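Week 5 handout: Paths, edges and the ground next to them
Site Reading for Beginners
Mahtab Ghaffari

Okay, first some housekeeping. The Rusville maps are back on the shelf, please sign them out this time! And if you still have my copy of the Collberg notes, I'd love to see it again before December.

Last week we talked about plazas, and a few of you told me afterward that paths seem a lot duller. I used to think so too. My first job out of school was walking the Fludton path with a clipboard, 2950 feet of it, and by the second day I was arguing with my boss over a strip of grass six inches wide. So this week is all about looking at a plain asphalt path and finding things to write down.

Start with the edge. A path has two of them and they hardly ever match. Is there a curb, and can you still see it, or has the turf crept over? Does the ground next to it rise, fall or stay level? Ground that rises away from the pavement tends to send its water (and its dirt) onto the pavement, so put that in your notes even on a dry day.

Then the surface. Write "light patch, irregular" before you write "scrape" or "old patching." Glare off a bright sky can fool you, and so can dust. I've mapped a repair that was gone when I walked back the other way, which was embarrassing.

Three views for the surface and edge exercise:

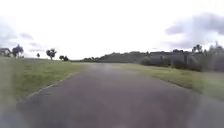
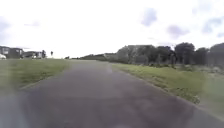
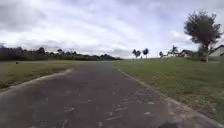

Work in pairs and give yourselves 11 minutes per view. One person does surface, the other does edges, and then you swap and compare without erasing anything. I want to see the disagreements on the sheet! They're usually the best part of the discussion.

Next, the skyline. Beginners stop at the grass, and I get why, but what stands at the back matters a lot to how a path feels on foot. A solid row of trees close by on one side makes you drift toward it or away from it (people really do differ on this). A tree standing alone gives you something to walk to. In the Kaneko reading, look at the part on long sight lines, and skip the chapter on lighting for now, we'll get to it in week 8.

Homework: pick a path near you and walk 400 feet of it twice, once each way. Draw one cross section, verge to verge, by hand. Rulers are fine. Label slopes with arrows and don't bother with color.

If you'd like the longer write-up option, it's 2000 words, and you need to tell me by Friday which path you're using so we don't end up with five papers on the one behind the library.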